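Tirover Community > Robotics > Open days and demos

Planning a manual handling station for an open day

Posted by Wubit Jemal, 2019-07-12

I went to the Boltcombe open day and want to set up a similar table at our own in October. Theirs had a white cover, a clear box and a person in black gloves handling fruit. Is there a reason to have a person do the task at a robot demo? And does a clear box cause trouble? My pictures of the table:

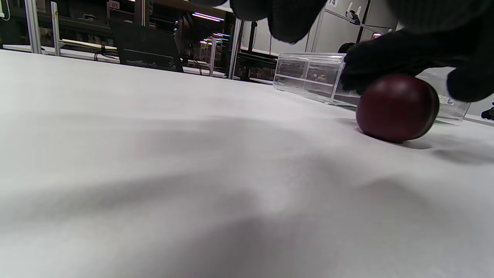
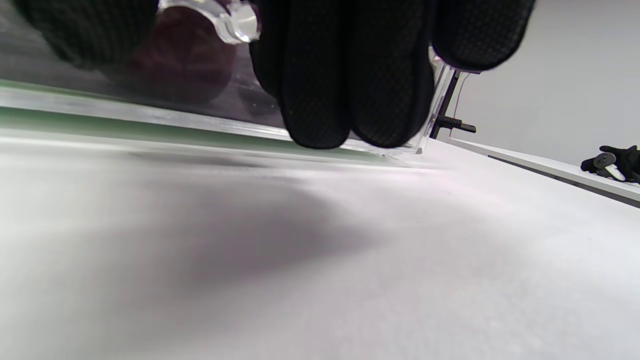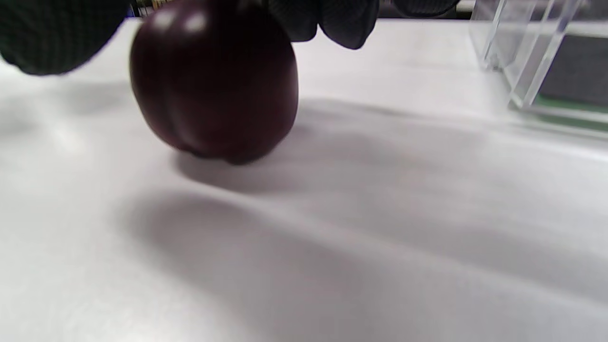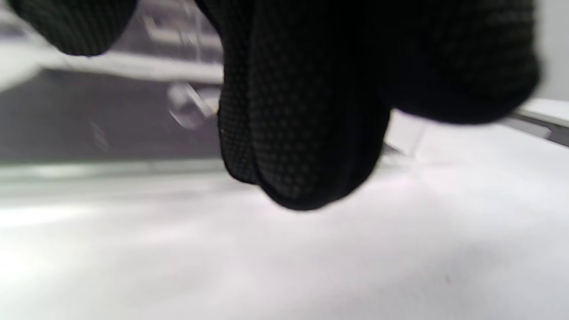

Boltcombe open day, black gloves over the white table.

Custódio Neves

Yes. Visitors judge the robot against a hand, so let them see the hand first. At Mota we run the task by hand, then by machine, with the same objects and the same start positions. Allow 4 minutes per group.

The clear box is the hard part. Depth sensors return poor data on transparent walls, and reflections move with the viewpoint. Fix the box position and teach it as a known pose, or put matte tape on the rim. Plums are a fair test object. They are glossy, so keep the lamps off to the side. Bring two spares of each fruit.

gultix_user

Just use an opaque box. We had a clear one and the arm hit it twice. Gloves don't matter much in my opinion, any dark pair that fits. Check the tablecloth is clipped down.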